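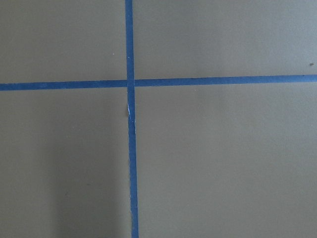 Wanted: a part-time cell minder for our bench arm at Motenard

Hello! I'm Jasper Van Damme and I run the small robot bench at Motenard, which mostly means I spend my mornings on my knees looking for a dropped bolt. We've got one arm, one table and far more work than I can keep up with on my own, so I'm after somebody to look after the cell with me. You'd be on 20 hours a week, starting in June, and you'd answer to me (I'm not scary).

You don't need a degree. I'd much sooner have someone who has kept a sewing machine, a bike or an old van going and knows what a loose screw feels like before it falls out.

So what's the job? Mainly it's set-up. The work surface is brown paper marked out in blue painter's tape, and the arm's base plate is at the near edge. We put things down in the cells for it to deal with, a shuttlecock and a cardboard tube for instance, and the tape is how we find the same spot again tomorrow. Tape frays and tears, so you'll be patching it a lot, and when the paper gets too creased we lay the whole thing fresh and check the wrist camera against the new lines. It's fiddly, I love it, and you might too! 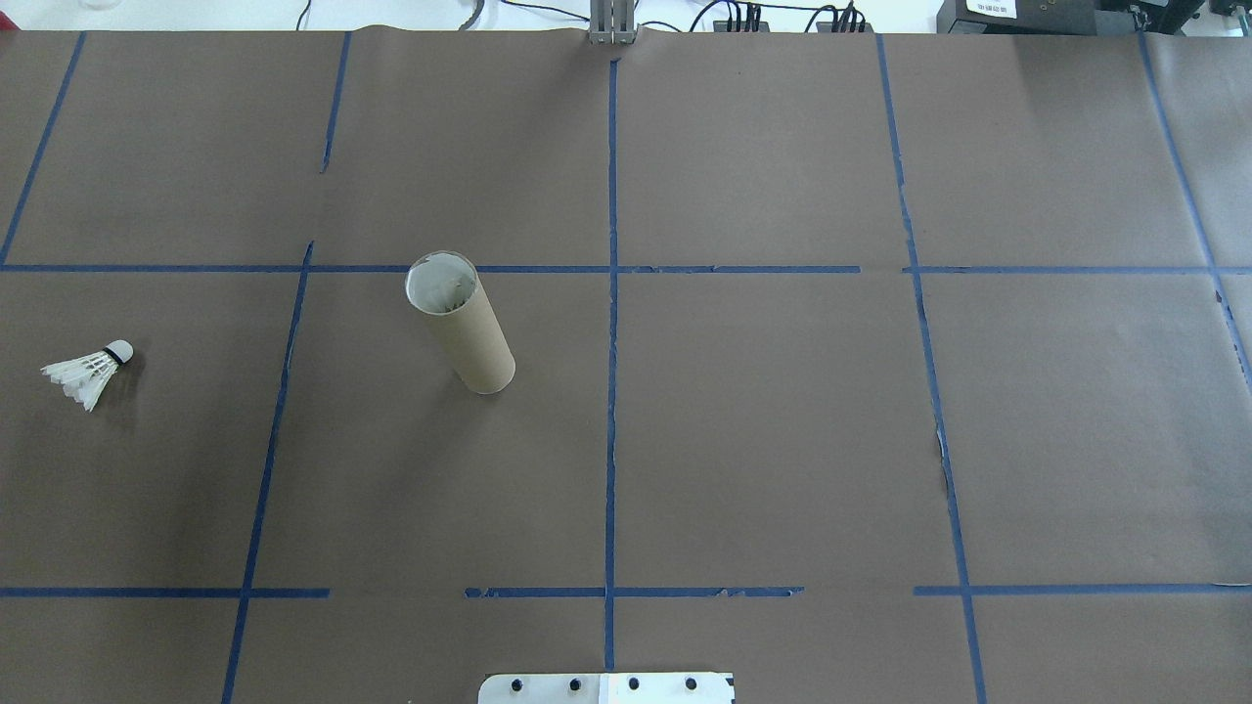
Aniela Borkowska, reading my draft, wanted me to say that the cables matter more than the tape, and that anyone who can't leave a plug alone until the power is off shouldn't apply. Fair enough! She'd also like it known that the base bolts get checked before every run, even when you did them yourself an hour ago.

A normal day goes something like this:

1. Power off, then go round the base bolts with the torque wrench and write it in the book.

2. Follow each cable from end to end with your fingers and reseat anything that has crept out.

3. Bring the arm up slowly and run the Flultix routine, which is 6 short moves. Listen as well as look.

4. Park the wrist over a tape crossing and go over the edges for lifted or torn bits. Patch what needs patching, and brush off any specks while you're there.

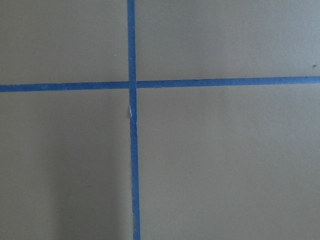
5. Put the first objects down, do one run at low speed with your hand by the stop button, and then we're off.

Every 300 runs we grease the joints, and at 600 the gripper pads get swapped. I'll show you both, twice if you like.

To apply, write to me at Motenard and tell me about something you've mended, including the bit that went wrong. A page is plenty. Post it or drop it in at the front desk, marked "bench arm".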